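Wrist camera upgrade or second gripper first? Budget is 3000

burkness_bench
Posted Monday, 7:42 am

We run two small arms at the shop, both on bin work. I have 3000 to spend before the end of April and can't stretch it. The choice is between a second gripper, so we stop swapping one between the arms, or replacing the wrist cameras with something that can focus up close. Gikavus quoted the gripper at the full 3000 with the mounting plate. The Ledis autofocus camera is 466 each, plus 143 per cable. I need two of each. What would you buy first?

hooman_bagheri
Gripper. Swapping costs you time every shift and you can put a number on that. Cameras are a nice-to-have unless you're losing parts because of them.

Pirvu_owner
Which Pîrvu plate is on there now? If it's the old one, check that the Gikavus quote covers the adapter. Mine didn't and I had to go back for more money.

burkness_bench
It's the old plate. I'll ask. Thanks.

tin_snips
I disagree with Hooman. A second gripper on an arm that can't see what it's reaching for gives you two arms with the same problem. Two cameras and two cables come to 1218. You'd have more than half the budget left for lights and spares.

hooman_bagheri
Only if the cameras are the problem. Plenty of people buy new ones when they needed a better approach height. Fixed focus is fine if you take your picture farther out and go in blind for the last bit. That costs nothing.

tin_snips
Going in blind works on flat trays. He said bins. Parts shift when you touch the one next to them.

gonul_d
I do purchasing for a shop with five arms and I'd ask a different question first. Can you get either one on loan? Ledis lent us a camera for two weeks and we learned more from that than from the data sheet. Also get the lead times in writing. April money is no use if the invoice lands in May.
— Gönül Dağdelen

burkness_bench
Good point on the invoice date. Our office is strict about that. I'll email both of them today.

Hooman, I pulled a close-range frame from one of the wrist cameras so we're all arguing about the same thing.

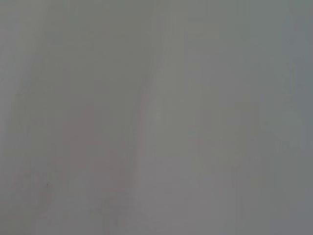 The money question for me is how much of the close-range work I can get out of the cameras we already own. I can live with a soft picture if there's an edge in it I can use. The best I get in this one is the slanted line near the middle where the darker gray meets the lighter gray, and it's spread so wide I couldn't tell you where one side stops. I don't see how software gets a grip point out of that. So I'm leaning toward cameras, but I haven't ruled out Hooman's approach height idea.

hooman_bagheri
OK, that's softer than I pictured. I'd still try the higher approach before spending anything. Take the same shot at three or four distances and write down where it gets sharp. If that point is too far out for your bins, buy the cameras and I'll drop it.

tin_snips
Fair. Wipe the lens first too. There's a tiny dark speck at the lower left that could be dust. It won't fix the focus but I'd want it out of the test.

Pirvu_owner
Did Gikavus get back to you about the adapter?

burkness_bench
Not yet. Ledis answered and they can lend one camera, cable included. I'll do the distance test first and then run the loaner on the same arm. The gripper waits until I have a real price with the adapter in it.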